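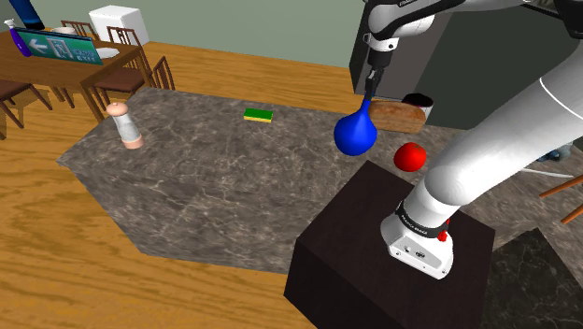

A white robot arm holding a blue flask-shaped vase over a marbled countertop.

Review: Ornix donation and action pages for small advocacy groups

Posted 21st April

Ornix is a hosted service for groups that raise money and collect signatures by email. It covers petition pages, donation forms, a mailing tool and a contact database. It is sold by Relteck, which also makes event check-in software. We ran it for our county voting-access campaign alongside Motitz, the service we had been using before. The list held 1367 addresses at import. Results on a much larger list may differ.

Import and setup

The import takes a CSV file. Column matching is automatic for names, email and ZIP code, and manual for everything else. Custom fields have to be created before the upload. If they are missing, Ornix drops the data in those columns without a warning. We lost our "contacted legislator" field this way and had to run the import again. Duplicates are merged on email address only, so couples who share an address become one record.

Sender setup requires changes to your DNS records. The instructions are accurate but assume you know where those records are kept. Allow an afternoon if a different person registered your domain.

Petition pages

The page builder has 4 layouts. All of them load quickly and work on a phone. Form fields can be reordered by dragging. The signature counter can be hidden until a threshold is reached, an option Motitz lacks. The text box for the petition strips formatting on paste, including line breaks, so long statements need to be broken up again by hand.

After signing, a supporter can be sent to a donation form, a share page or an outside address. Only one destination can be set per petition. You cannot send first-time signers to one page and past donors to another. For a fundraising program of any size this is a real limit.

Donation forms

Suggested amounts can be fixed or based on the donor's highest previous gift. The second method works as described, with one fault: a refunded gift still counts as the highest. A donor who once typed an extra zero will see very large suggestions until the record is corrected by hand.

Saved payment details are supported. A link in an email can then submit a gift with a single click. Ornix displays a confirmation screen by default and lets you turn it off. We left it on. Supporters who tap a link by accident will ask for refunds, and each refund costs staff time and a processing fee.

Monthly gifts can be paused by the donor without calling the office. Failed cards are retried 3 times, then the donor gets an email with an update link. The wording of that email can be edited, but the subject line cannot.

Employer and occupation fields can be made required, for groups that have to report them. The export puts both in a single column. We split them in a spreadsheet each month.

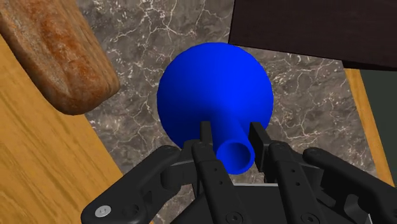
Neck of the blue vase and the black gripper.

Mailing tool

The editor is plain. It handles personal fields, fallback text and subject line tests. Tests are limited to 2 versions. The winner may be picked by opens, clicks or money raised, and the wait before the final send can be set in hours. Open counts are inflated by mail programs that load pictures on their own, so we picked by clicks.

Sending to the full list took around 4 minutes. Bounces appear in the report right away. Unsubscribes do too, and the database blocks them from all later sends, including those started by a different user. Motitz needed a manual sync for this.

Segments can be built from state house and senate districts. District matching uses ZIP code unless a full street address is on file. Where a ZIP code crosses a boundary, Ornix assigns the district that covers most of it and does not flag the record as a guess. Check these before asking people to call a named office.

Reports

Source codes carry through from email to petition to gift. Totals matched our bank deposits for the whole test. Scheduled reports can only be sent to users with an account, and each account is billed.

Support

Support is by ticket. Answers were correct and usually came the next working day. Phone help is sold separately through Ramasamy, a reseller, and we did not test it. The split-column request for employer and occupation has been logged, with September given as the target.

Pricing

Relteck charges by contact count plus a percentage of each gift. Unsubscribed contacts are included in the count unless archived. Archiving keeps the giving history, so do it before each billing date.

Rating: 3 out of 4

Suited to: groups with one list, one or two staff and regular petitions.
Not suited to: programs that need branching pages after an action, or tests with more than a pair of versions.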